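3. Reading the Letters Pages of Gondal

3.1 What the letters pages hold

Anyone who has only met Gondal in its collected editions has missed half of the fun. The collections drop the letters pages, and with them goes a long, loud and often very funny argument between the people who made the comic and the people who bought it. We worked from the single issues, all 100 of them, and read every letter printed in the back. Most run to a paragraph or two. A few fill a whole column in tiny type, and those were the ones we came to look forward to most!

Gondal was a horror anthology with a twist that its readers loved and its publisher, Tumska, seems to have found a bit worrying. The stories looked separate, but they all took place in the same drowned valley, and a sharp reader could work out which farmhouse or chapel was being haunted this time. The editors never printed a map. Readers began sending in their own by issue 11, and from then on the letters pages changed in tone. Before that point people wrote to say which story had scared them. After it, they wrote to say where the story had happened, and whether the last person to write in had put the mill on the wrong side of the river.

We kept the issues in reading order throughout the work, and made notes on paper first. For each letter we wrote down the issue it appeared in, the story it was about, whether it named another reader, and whether the editor replied. The notes were typed up later, once the two of us had compared our versions and settled the places where we disagreed. 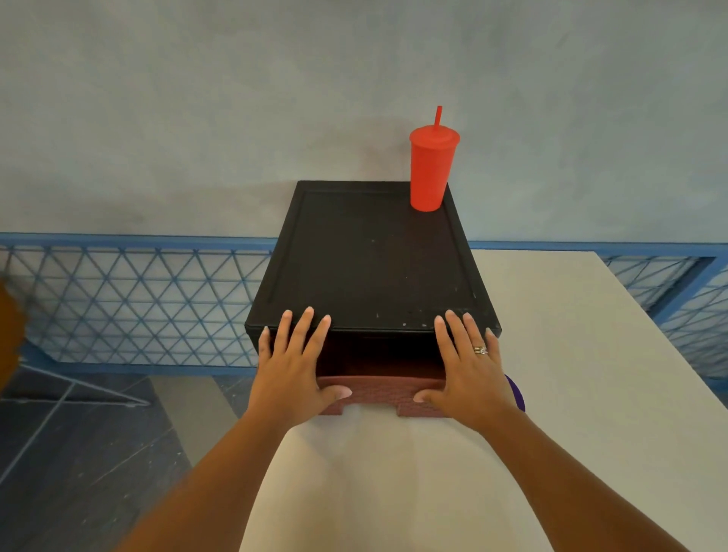 Figure 1. Part of the work area.

The question of what counts as a reply took us longer than anything else. Tumska's editors had a habit of answering one letter inside the answer to another, so that a complaint about lettering in one column would be met, two columns later, with a joke aimed at a person who had written about something else. We decided to count a reply wherever the editor used the writer's name or quoted at least one full phrase of the letter. This is a generous rule, and it does let in some very thin replies. We still prefer it, as a stricter rule would have thrown out the running jokes, and the running jokes are where the editors and readers sound most like people who know each other.

3.2 The Irkwood quarrel

The best stretch of letters by far is the one we call the Irkwood quarrel. "Irkwood" was an eight-page story about a church organist who hears a second organ playing under the floor. The final page has no words. It shows the organist's empty bench and an open hymn book, and readers could not agree on whether she had died, left, or gone down to join the other player. Letters on those eight pages kept arriving long after the story was printed, and the editor kept running them, with short and slightly wicked notes that never settled anything.

What makes the quarrel so rewarding to read is how closely people looked. One reader noticed that the hymn number on the last page did not match the one on the board behind the bench. Another wrote back to say that the number did match a hymn mentioned in "Cirnier", a story from the year before, and so the two stories must share a church. That letter set off a hunt through the back issues, and you can feel the excitement in the handful of pages that follow. People who had bought the comic for a quick shiver were now reading it the way others read detective novels, with a pencil at hand.

The artist finally wrote in herself, in an August issue, and said she had copied the hymn number out of a book she happened to own. The readers did not accept this at all! The next issue carried a full page of letters explaining to her, very politely, what she had meant.

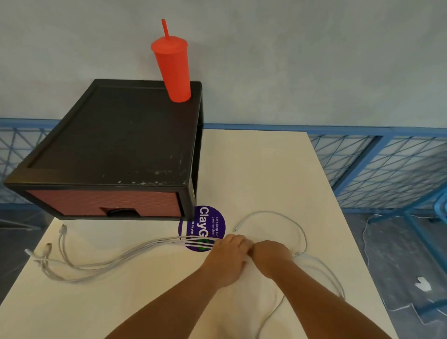
Wian Chauke, commenting on an earlier draft of this section, objected that we make the quarrel sound friendlier than it was. Printed letters are chosen letters, he pointed out, and an editor who enjoys a debate will pick the ones that keep it going and leave the sour ones in the sack. He also asked how many of the writers were regulars with a place already promised to them.

Both points are fair. The unprinted mail does not survive, so we can only speak for what reached the page, and a small group of names does turn up again and again in the later issues. We have marked these regular writers in our notes and treat them apart in Section 4, where their letters are read side by side with those from people who wrote only once. The one-time writers are, to our delight, every bit as stubborn about the hymn number.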